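Clistura Sets March Date for Zorker Collected Edition

March 2, 2024

Clistura will release the first collected volume of its science fiction comic Zorker this month. The book runs 233 pages and gathers issues 1 through 11 of the ongoing series, along with the short backup stories that ran behind the main feature in the early issues.

The volume is a softcover at standard comic trim size. A hardcover in a larger format is planned but has no date. The digital edition goes on sale the same day as the print edition and uses the same page files, with double-page spreads joined as single images. Readers who bought the single issues digitally will not receive the collection as an upgrade.

Zorker is set on Kaklow, a mining moon whose only hospital ship has been impounded in orbit. The opening story follows the crew of the Samir, a salvage tug refitted as a clinic, as they try to reach the moon's southern settlements before the supply window closes. Issues 1 through 5 form that story. Issues 6 through 11 move to the impounded ship and introduce the port authority that serves as the main opposition for the rest of the run.

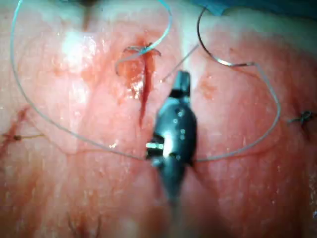
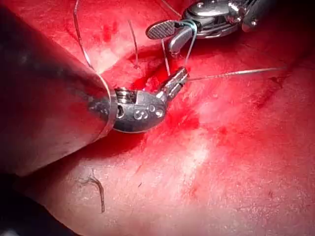
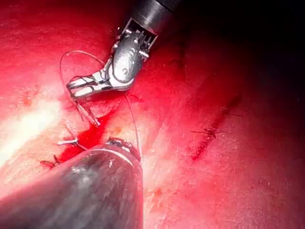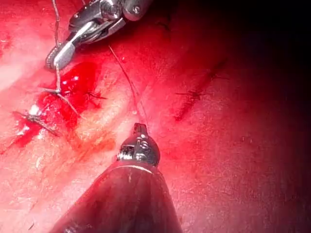 Robotic surgical instruments at close range over tissue.

Several pages have been corrected for the collection. Lettering errors in issue 3 are fixed, including two balloons assigned to the wrong speaker. The color on the engine room sequence in issue 7 has been adjusted; it printed darker than intended in the original issue, and line work in the lower panels was hard to read. A map of Kaklow that appeared on an inside back cover has been redrawn to match place names used later in the series. No story pages have been added or cut.

Back matter takes up 16 pages. It includes the main covers at reduced size, unlettered pages from issue 1, and layout drawings for the deck plan of the Samir. Variant covers are not included. Clistura said these will be held for the hardcover.

The backup stories are placed together after issue 11, instead of behind the issues in which they first ran. One of them refers to events in issue 9, and the new placement puts it after that issue for readers coming to the series in book form.

The monthly series continues without a break. Issue 12 ships in March and begins a new story that returns to the surface of Kaklow. Clistura has confirmed the series through issue 20, with the second collection to follow when that issue is out. Page count and contents for the second book have not been set.

Retailers can order the first volume through their usual distributor. Stores that ordered every single issue may request a signed bookplate edition, limited to one copy per store. Bookplate copies carry the same cover and price as the regular softcover and cannot be returned.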